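We set off for the Rosico open day far too early, as we always do, and sat in the lay-by outside the gates with a flask of tea while the marshals were still putting out their cones. Worth it, though, because by the time the gates opened the queue went back past the garden centre, and we were parked on the grass and inside the main hall while most of them were still crawling along in first gear.

For anyone who hasn't been, Rosico restore and rebuild hot hatches and small coupés from the eighties and nineties, and once a year, on a Sunday in August, they let the rest of us wander through. I've wanted to go for years (my first car was a tired little three-door with a hole in the passenger footwell, and I have never quite got over it). Tickets were 11 pounds, which included a programme and a bacon roll, and the roll was a good one.

The body shop comes first on the route and I could have stayed there all day. There were shells at every stage, from one that was more daylight than metal to a finished one in a deep red that people were queuing up to lean over with their hands behind their backs. Isla Lamont took our group round and she was a delight, very patient with the man who wanted to argue about seam sealer. A full rebuild swallows something like 700 hours of labour, she told us, and most of that goes on the bits you never see once the carpets are back in.

After that you go up a metal staircase to the trim room, which smells wonderfully of glue and new cloth, and then along to the electronics room, where they sort out engine management on the later cars. I expected to be bored in there and wasn't a bit! Old control units fail with age, and a car with a perfect engine can sit on a drive for years for want of one.

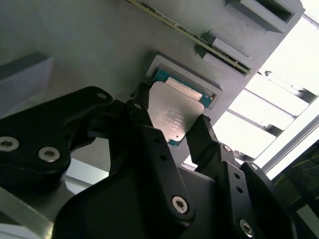 Fasil Mersha thought the wiring looms were the bigger headache, and said so at some length: a control unit can usually be repaired on the bench, but a loom that has been chopped about by three different alarm fitters has to come out completely, dashboard and all. I thought guiltily of the stereo I once fitted with a bread knife.

Lunch was in a marquee by the test track, and then came the passenger rides. You put your name down at the Naidoo tyre stand and hoped. My husband got the Elodau coupé, the lucky devil, and I got a Trirex with 6 laps on the list and a driver who hardly spoke and hardly braked either. What a noise it made! It felt so light and eager after our diesel estate, and I came back with my hair on end and my programme in the footwell, where I suppose it still is.

Getting out of the field took nearly as long as the drive home. Bring wellies if it has rained, and cash for the autojumble, as the card reader was on strike by two o'clock.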